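From the Mellby Street House newsletter, March

Small bathroom, big opinions

I promised last month I'd get to the guest bathroom, and I did (well, most of it), so you're going to have to hear about it. It's a narrow room with dark tile on the walls and the floor, which looked terribly grand when we moved in and shows every speck of lint now. My rule for this one was simple: anything that lives out in the open has to earn its spot. The tissue box stays on the tank, the brush stays by the toilet, and the spare roll sits on top of the wastebasket where a guest can reach it without getting up and opening cabinets that don't concern them.
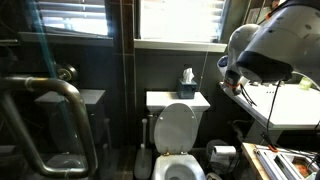 Riet Verschueren wrote in as soon as I mentioned the spare roll. She keeps hers in a lidded basket by the door, and she thinks paper has no business sitting on a wastebasket, full stop. She also wants to know why I don't just buy a stand for it.

Fair enough, Riet! I did look at stands. Jundora has one that holds a whole tower of rolls, and I got as far as measuring the floor before I remembered that I'd have to mop around it. Every single thing that touches the floor in there is one more thing to lift on cleaning day, and I already have the brush and the basket to deal with. So the roll stays where it is for now, and if you come to visit I'll hand you one personally.

The other thing I went back and forth on was the tissue box. I've tried it on the window sill (dusty), on the side of the sink (splashed, and then you've got a soggy corner and a whole box of sad tissues), and on the tank, where I keep coming back to. Mine's a dark teal and it's the only real color on that side of the room. I like it there. Mulugeta Ambaye told me to get one of those weighted covers, and I may yet, but they were $36 at Midtbø and I can think of a lot of things I'd do with that first.

Then there's the sink. I love a broad flat sink top and I also blame it for everything. 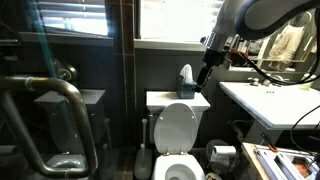
Give me a flat surface and within two weeks it's got hair ties, a candle, three half-finished hand creams and somebody's earrings. So I cleared it all the way down and only let a few things back. A cup can stay. Hand soap can stay. Toiletries go up on the glass shelf, and if the shelf is full then something gets used up before anything new comes home - that goes for me as well, and I'm the worst offender. The hand towel gets its own ring, and I change it more often than I think I need to.

For the actual cleaning I go top to bottom: blinds first, then the sill, the tank lid, the mirror, the sink, and the toilet near the end. Floor last. Dry cloth on the blinds, please. I used a wet one once and spent the rest of the morning chasing gray streaks from slat to slat.

I haven't cracked the glass on the shower yet. Eldana Wolde swears by a squeegee after every shower, and I swear by meaning to do that.

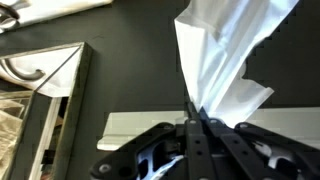
BAGS AND LINERS

A few of you asked what I do about plastic bags, so I'm giving them their own corner this time. I save the thin white ones and use them as liners for the little wastebaskets upstairs. I used to fold them into triangles like my aunt did, but life is short and they all come out wrinkled anyway. Now I squeeze the air out, give each one a loose twist in the middle and stuff it in a drawer. When the drawer won't close, I stop bringing bags home.

If you'd rather buy liners, Loan Cao gets a roll of 50 from Clumer and says they fit a small basket with enough left over to fold down around the rim. Tuck a couple of spares under the one you're using and you won't have to go hunting.

Next month is the hall closet. Send me your shoe situations, the worse the better.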